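主题：Re: [manip-list] 提篮任务里末端、头部相机和控制器的取舍

回复上一封关于提篮任务的问题。原文较长，只保留要回答的几段，其余删去。没有引用的部分（采购、线缆备件）另开一个主题谈。

> 我们准备在 Mileo 双臂上复现你们的提篮流程，控制器用 Nurken，头部相机用 Liapis。目前手上有一对平行夹爪，也可以借到一对 Plamedari 多关节末端。任务是抓住购物篮提手，提离地面，移动，再放到桌面。
>
> 问题一：平行夹爪夹提手时，篮子会绕夹持点转，篮里的东西往一头滑。加大夹持力没有明显改善。换 Plamedari 是否值得？

先说结论：如果只做“夹住、竖直提起、竖直放下”，平行夹爪够用，不必换。如果中间有横向移动，或者篮里的东西摆放不均匀，建议换。

原因在接触方式。平行夹爪的两个指面与提手截面的接触近似一条短线，绕这条线的转动只靠摩擦力矩抵抗。摩擦力矩随夹持力增大，但塑料提手会先变形，指面胶垫也会先被压平，到某个点以后再加力只是增加电流和发热。你们看到的“加力无改善”应该就是到了这个区间。

Plamedari 的手指可以绕过提手再收拢，转动由手指包络和掌侧共同限制。它仍然会让篮子倾斜，重心不在提手正下方时倾斜是必然的，但转到平衡位置后就停住，不会继续滑。对后面的放置步骤来说，一个稳定的倾角比一个小而漂移的倾角容易处理。

我们对两种末端各跑了一组，每组 23 次，篮内载荷统一为 800 g，起始位置在地毯上，路径相同。失败按以下口径计：

- 提手从末端脱出；
- 篮体碰到货架或者桌沿；
- 放下后篮底没有完全落在支承面上；
- 控制器触发力矩保护停机。

平行夹爪组的失败集中在第三类，即放下时篮底一侧先着地，另一侧悬着，松开后篮子侧倒或者斜靠。Plamedari 组没有出现第三类，但出现了第四类，后面单独讲。第一类两组都很少。第二类与末端关系不大，主要由路径规划里篮体碰撞模型的大小决定。

有一点要提醒：碰撞模型不要按篮子水平悬挂的姿态来建。提起后的篮体倾斜，下缘比水平时低，前后两端扫过的体积也更大。我们现在用的是一个竖直圆柱，把各种倾角都包进去，偏保守，过道窄的时候会规划失败。更好的办法是提起后停一下，用头部相机估计倾角，再更新碰撞体。这一步目前还没有并入主流程。

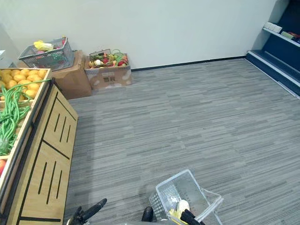

另一只手在这一阶段不参与受力，但不能简单收到身侧。Mileo 的肩部在单侧带载时会有一点躯干补偿，另一只手如果贴得太近，补偿动作会把它推向货架。我们的做法是让空手保持在身体前方，与带载的手大致对称，关节刚度调低。代价是它会进入头部相机视野，感知侧要把它从点云里去掉。

> 问题二：头部 Liapis 的俯角怎么设？我们设得小，看得到货架，看不到提手；设得大，正好反过来。有没有必要再加一个腕部相机？

固定俯角没有一个两头兼顾的值，这点我们试过，不建议再花时间。

现在用两档。行走和找货架用浅俯角，接近提手时再往下压 15 度。切换发生在底盘停稳以后，切换过程中感知输出置为无效，等新的外参稳定后再恢复。不要在手臂运动过程中切换，Liapis 的曝光会跟着画面亮度调整，白墙占画面较多时，深色末端会欠曝，提手边缘检测随之丢失。

关于提手检测，分材质说：

- **灰色塑料篮，提手竖起。** 深度完整，直接在点云里拟合拱形即可，效果稳定。
- **透明塑料篮。** 深度基本不可用。篮壁处的深度值有时是篮子后面地毯的，有时是篮内物品的，有时缺失。我们改用彩色图像做提手分割，高度由篮底接触面反推。
- **网格状篮体。** 深度有空洞，但提手部分通常够用。把篮体当作一个整体包围盒处理，不要试图还原网格。

透明篮那一条有个副作用。点云里看到的往往只有篮内物品，规划器会认为物品外面没有障碍，于是末端从侧面切入，碰到篮壁。解决办法是在分割结果上直接生成一个篮体模型，覆盖掉原始点云。这个模型的尺寸写死在配置里，换篮子要改，忘记改是我们最常见的操作失误。

腕部相机我们装过，又拆了。优点是接近阶段看得清提手。缺点有几条：Plamedari 的手指收拢时会挡住视野，恰好是最需要反馈的时候；多一路图像以后，主机上的同步要重新调；线缆在腕部旋转时要留余量，余量大了容易挂到篮子提手。如果你们用平行夹爪，第一条不成立，可以考虑保留。用 Plamedari 的话，我的意见是先用头部相机把流程跑通。

> 问题三：Nurken 的力控回路你们跑多少？默认频率下，我们收指时提手会被弹开。

400 Hz。但是提手弹开多半不是频率的问题，请先检查收指顺序。

默认配置里各指同步收拢。提手没有支撑，是可以绕轴转动的，先碰到它的手指会把它推走，后碰到的手指就落空。同步只是指令同步，实际各指的摩擦和初始位置不同，总有一根先到。我们的顺序是：

1. 末端移动到提手下方，掌面朝上偏内，手指全部张开。
2. 末端上移，直到提手落在指根附近。这一步用力矩判断接触，不用位置。
3. 拇指侧保持不动，其余手指以低速收拢，收到力矩阈值后停。
4. 拇指侧收拢，阈值设得比其余手指低一些。
5. 全部切到保持模式，再上提很小一段，检查腕部受力是否增加。没有增加说明提手不在手里，退回第一步。

第二步的前提是提手已经竖起。提手折下的情况需要先拨起来，我们还没有做好，目前由人预先摆好，统计里不含这一步。请不要把上面的失败口径与包含拨提手的流程直接对比。

关于刚才提到的第四类失败，即力矩保护停机。它发生在 Plamedari 切到保持模式以后、底盘开始移动的时候。底盘启动有一个加速度尖峰，篮子摆动，手指侧受到的瞬时力矩超过 Nurken 的默认保护值。直觉上会想把保护值调高，我们没有这样做，而是改了底盘的启动曲线，并且在启动前把手臂刚度降低，让摆动由肘部吸收一部分。改动以后同样条件下没有再触发。保护值维持出厂设置。

频率方面，低于这个值时第三步的阈值判断会滞后，手指会多走一段，提手受压变形。高于这个值我们没有测出区别，主机负载则明显上升。如果你们主机上还跑感知，不建议再往上加。

> 问题四：放到桌面这一步，你们是怎么判断可以松手的？我们松早了，篮子会跳一下。

这一步比提起难，花的时间也最多。

桌子是圆桌，台面是白色大理石纹，表面反光。Liapis 的深度在高光处会出现空洞，平面拟合仍然能做，但桌沿的位置不准。圆形桌沿又没有直线可以借用，用直线特征对齐的老代码在这里不能用。我们改成拟合桌沿的圆弧，只取可见的一段，圆心和半径一起估计。可见弧段太短时半径会发散，所以把半径作为先验给定，只估圆心。

松手判断用三个条件，全部满足才执行：

- 腕部竖直方向受力降到带载时的一小部分，并保持一段时间；
- 末端继续下移时受力不再变化，即提手已经不承重；
- 篮体倾角与桌面平行，由头部相机给出。

只用第一个条件就会出现你们说的跳动。篮底一侧先着桌时，受力已经下降，但篮子还斜着。这时松手，篮子靠重力落平，看上去就是跳一下。对倾斜悬挂的篮子，正确的做法是一侧着桌后末端沿水平方向慢慢移动，让篮子以着桌的一边为轴放平，再满足后两个条件。

松手时手指按收指的相反次序张开，拇指侧先开。张开后先向下再向外退，不要直接上抬。提手在手指张开以后可能仍然搭在指背上，上抬会把空篮带起来。空篮很轻，腕部力传感器未必分得出来，这个错误在日志里看不到，要看图像。

退出路径也要考虑桌沿。末端退到桌面高度以下时，不能从台面下方回摆，圆桌边缘下面的空间在头部视角里是遮挡区，规划器把未知区域当空闲处理就会撞。我们把桌面以下的整块区域标记为占用，直到底盘后退完成再清除。 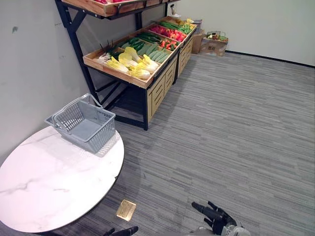

## 配置差异汇总

便于你们对照，把与默认值不同的地方列在下面。没有列出的都是默认。

| 部件 | 项目 | 我们的设置 |
| --- | --- | --- |
| Nurken | 力控回路频率 | 400 Hz |
| Nurken | 力矩保护值 | 不改 |
| Nurken | 收指顺序 | 拇指侧最后 |
| Liapis | 俯角切换量 | 15 度 |
| Liapis | 自动曝光 | 接近阶段锁定 |
| Mileo | 空手刚度 | 调低 |
| Mileo | 启动前带载臂刚度 | 调低，底盘匀速后恢复 |
| Plamedari | 松指顺序 | 拇指侧最先 |

Liapis 的曝光锁定要在俯角切换完成之后做，锁早了会把浅俯角下的曝光值带过来。现在的脚本里这两步之间有一个固定等待，写得不好，应该改成读状态位。

## 场地方面的几点

你们如果也搭模拟商店，下面几条会影响结果，提前说明。

- 地毯条纹会干扰视觉里程计。灰色拼块地毯的纹理方向单一，沿条纹方向的位移容易低估。我们在底盘定位里降低了视觉的权重。
- 木质陈列架正面有竖向或横向的窄缝，深度图上会出现细碎空洞。对货架正面做一次闭运算，否则规划器会在缝的位置生成假的可通行点。
- 白墙前面几乎没有特征，头部相机朝墙时不要做重定位。把重定位点设在面向陈列架的位置。
- 仿真蔬果很轻，重心可以忽略，但形状散。长豆角这一类会搭到隔板外面，实例分割时容易与相邻格合并。配重请单独放在篮底，不要靠增加蔬果数量来凑。
- 放在纸箱上的篮子不要作为抓取目标。纸箱受力会变形，篮底高度不可靠，我们把纸箱上方的检测结果全部过滤掉了。

## 还没有结论的部分

以下问题我们没有数据，或者数据不足以给建议：

- 平行夹爪换带槽指面后能否接近 Plamedari 的效果。理论上槽口可以限制提手转动，而且成本低得多。如果你们手上有加工条件，希望先试这一项。
- 双提手的篮子，只抓到一根提手时如何检出。腕部受力几乎一样，倾角有差别，但与载荷偏置造成的倾角混在一起。
- 双手同时提篮。力分配在 Nurken 上可以做，但是两侧时钟不同步会产生内力，目前没有解决。
- Plamedari 长时间保持后的手指温升对力矩读数的影响。我们的单次流程短，没有观察到，不代表长流程没有。

> 另外，日志格式能否共享一份？我们想直接用你们的分析脚本。

可以。脚本在共享目录的 basket 子目录下，日志需要包含腕部六维力、各指力矩、底盘速度、头部俯角，时间戳统一用控制器时钟。Liapis 自带的时间戳与控制器有固定偏移，脚本里有一个偏移参数，请按自己的机器重新标定，不要沿用我们的值。标定方法是让头部做一次快速俯仰，对齐关节速度与图像运动的峰值。

如果先跑平行夹爪那一组，请保留失败时的原始图像，不要只留受力曲线。第三类失败从曲线上很难与正常放置分开。

Plamedari 评测小组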